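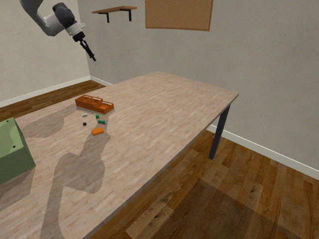 5 min read

Khanyisile Matlala keeps her paint records in a shoebox. There are index cards in it, one for each room she has painted since she started working for herself, with the color, the date, the number of coats and whatever went wrong.

"The last part is the useful part," she says. "I don't look up the rooms that went fine."

Matlala is a house painter in Hirnport, and most of her work is indoors. She paints rentals between tenants, bedrooms for people expecting a baby, and a good many offices. She has a reputation for whites, and she says she did not ask for it. A client named Raíssa Amaral hired her to repaint a ground floor that had already been painted twice in one year by other people, and after that the calls were nearly all about white.

Amaral still has the sample boards under her stairs. "I picked a white from a chip the size of a stamp," she says. "On the wall it was yellow in the morning and green by four. The second one looked like a clinic. I was ready to put up wallpaper."

Matlala spent her first visit there sitting on an upturned bucket. She came back at eight the next morning and again near dusk. She did not open a can until the following week.

"People want me to tell them the name of a good white," she says. "I can tell them what I used last, but it won't do the same thing in their house. If you have a lawn outside the window, your ceiling is a little bit green. If the house next door is brick, you get pink. You're painting with that whether you like it or not."

In Amaral's front room she ended up using two whites, a warmer one on the wall beside the window and a slightly gray one on the wall facing it. Visitors take it for one color. Matlala does this often in small rooms and charges nothing extra for it beyond the second can.

She is less relaxed about preparation. A typical bedroom takes her two days, and the first has no color in it at all. She washes the walls with sugar soap, fills, sands, wipes down, and then goes over everything with a work light held flat against the surface. Any ridge throws a shadow. She circles it in pencil and fills again.

"Dark paint hides some things and shows others," she says. "With pale paint it depends on the sheen. Put a satin on an old plaster wall and you will see every repair anybody ever made. I use flat on old walls. They scuff, and I tell people they scuff, and I leave them a jar for touching up."

The jar matters to her. Each client gets one, labeled with the room and the month. She has had calls from people who threw it away and bought a new can of the same color five years later, then wondered why the patch stood out. Paint on a wall changes as it ages, she says, and at that point you repaint the wall from corner to corner.

Corners are where she stops and starts whenever she can. A roller mark in the middle of a wall will be visible for as long as the paint is. She cuts in one wall, rolls it while the edge is still wet, and does not take a phone call until she reaches the next corner. Her former boss at Peeters, the contractor where she trained, used to unplug the office phone for the same reason.

She left Peeters after six years. The work had moved toward large buildings, sprayed in one color from end to end, and she missed having furniture around. Her last job there was a block of offices on Ondlow Street with more than 2,000 square yards of wall. "I never met one person who was going to work in it," she says.

These days she turns down sprayed work. She has a waiting list that runs into July, and she has thought about hiring. So far she has taken on help only for ceilings, which hurt her neck.

Asked what she has on her own walls, she laughs. The kitchen is a mustard color that came with the apartment. The hall has four test patches in it, all white, and the oldest has been there for three years.

"I walk past them every day," she says. "I liked the second one for a while. Then they cut down the tree across the street and the light changed, so I'm looking again."

Amaral has asked her back in the fall to do the upstairs landing. It has no window.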